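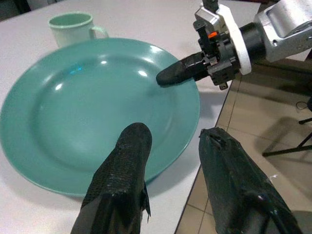
Ticket 226: notifications for replies stopped on Wednesday

Hi all, and thanks as ever for keeping the Drerkville boards running! I used to get a little number by my name whenever somebody answered one of my threads, and now I get nothing (I found 70 unread replies by scrolling back through the Correa section, poor things). I've logged out and in again, and tried 2 browsers.

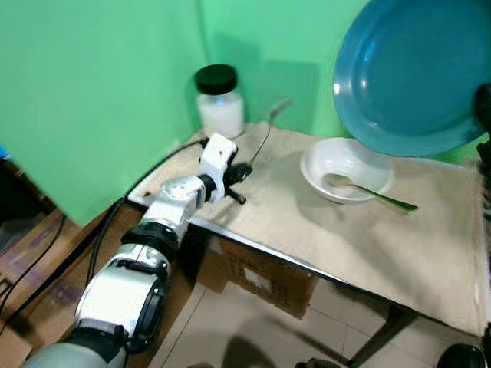

Radwa Chraibi: Sorry about that, Shaimaa! Could you open Settings, then Alerts, and see if "Replies" is still ticked? The update cleared it for some members.

It was unticked! Ticked, saved, and the number is back.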